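Ticket 1281: right arm stalls above plate
Project: Stiltex student kitchen task, steamed buns
Opened: 9/3/22

Right arm stops over the plate after the approach move and times out. Left arm responds to jog commands. Power cycled the controller, same fault. Lid off, two buns in the steamer and two on the plate for the test.
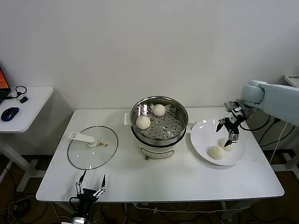 Checked so far
Step timeout raised to 300 seconds, no change.
Gripper opens and closes from the Caveck panel.

Next
Reload the plate waypoints and run 5 cycles at low speed.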